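Call for Participants: Skin Texture and Firmness Study at the Calloway Center for Aesthetic Medicine

6 minute read

February 6, 2019

The Calloway Center for Aesthetic Medicine is seeking adult participants for a study of a non-surgical treatment for mild to moderate skin laxity of the lower face and neck. The study is conducted at the Center's Endton clinic under a research agreement with Skaltateck, the manufacturer of the radiofrequency device under evaluation. Enrollment is open until all places have been filled.

Purpose of the Study

Radiofrequency treatment warms the deeper layers of the skin while the surface is kept at a comfortable temperature. It has been offered in clinics for a number of years, but the spacing of treatment sessions still varies widely from one practice to the next. The present study compares two schedules. Participants in the first group will receive four sessions at intervals of two weeks. Participants in the second group will receive the same four sessions at intervals of four weeks. All participants will be treated with the same device and by clinicians who have completed the same training.

An earlier pilot phase was carried out at the Center's Fumberg location with 113 participants. The pilot phase was used to settle the measurement procedures and the wording of the questionnaires. Persons who took part in the pilot are not eligible for the present study.

The Center intends to enroll 166 participants. Assignment to one of the two schedules is made by a computer-generated list, and neither participants nor clinic staff may select or exchange a schedule.

Who May Apply

Applicants must meet all of the following conditions at the time of the screening visit:

- be between 35 and 65 years of age;
- have mild or moderate looseness of the skin along the jawline or neck, as judged by a study clinician;
- be in good general health;
- be willing to keep their usual skin care routine unchanged for the length of the study;
- be able to attend all scheduled visits in Endton;
- be able to read and sign a consent form in English.

Who May Not Apply

The following persons cannot be enrolled:

- persons who are pregnant, nursing, or planning a pregnancy during the study period;
- persons with a pacemaker, defibrillator, or any other implanted electronic device;
- persons with metal implants in the face or neck (ordinary dental fillings are permitted);
- persons who have had a facelift or neck lift at any time;
- persons who have received injectable fillers in the treatment area within the past 12 months, or a neuromodulator in that area within the past six months;
- persons with an active skin infection, open wound, or uncontrolled skin condition in the treatment area;
- employees of Skaltateck and members of their households.

Applicants who are unsure whether a past procedure affects their eligibility should list it on the application form. The study office will review each case individually.

What Participation Involves

Each participant will attend one screening visit, four treatment visits, and two follow-up visits. The screening visit lasts 90 minutes and includes a health history, standardized photographs, and a skin firmness measurement taken with a small handheld probe. Treatment visits last one hour. The follow-up visits take place one month and three months after the final session and last 45 minutes each.

Participants are asked to arrive without makeup, sunscreen, or moisturizer on the face and neck. Jewelry must be removed before photographs are taken. Lockers are provided. Between visits, participants complete a short weekly questionnaire on paper or online -- whichever they choose at enrollment -- and report any change in medication to the study office.

No special diet is required. Participants should eat as they normally do on treatment days and drink water as usual. Tanning beds and prolonged sun exposure are to be avoided from the screening visit through the last follow-up. 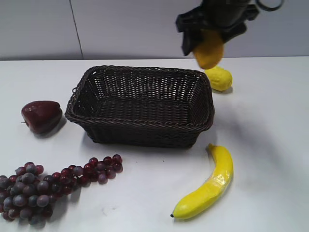
Possible Risks and Discomforts

Most people feel strong warmth during a radiofrequency session. Temporary redness and mild swelling are common. Less common effects include tenderness, small blisters, surface burns, and changes in skin color. A participant may ask the clinician to lower the setting or to stop at any point. The consent form contains a full list of known risks and will be reviewed in person before any procedure takes place.

No improvement in appearance is promised. Results may differ between participants, and some may see no change.

Compensation

Participants who complete all visits will receive $900. Of this amount, $300 is paid after the second treatment visit and the balance after the final follow-up. Participants who withdraw early will be paid for the visits they have attended, according to the table in the consent form. Study treatments and parking at the Endton clinic are free of charge. Travel and lodging costs are not reimbursed.

Privacy and Withdrawal

Photographs and measurements are stored under a code number. Photographs will not be used in advertising, and publication in a scientific journal requires a separate signature, which may be refused without any effect on enrollment. Participation is voluntary. A participant may withdraw at any time without giving a reason -- and without losing access to regular care at the Center.

How to Apply

Application forms are available at the front desks of the Endton and Fumberg clinics and may also be requested from the study office by mail. Completed forms should be returned in a sealed envelope marked "Firmness Study." Please include a daytime telephone number and a list of current medications. Do not send photographs.

The study office will contact applicants who appear to be eligible in order to arrange a screening visit. The last follow-up visits are expected to take place after July, and applicants should consider their summer travel plans before applying.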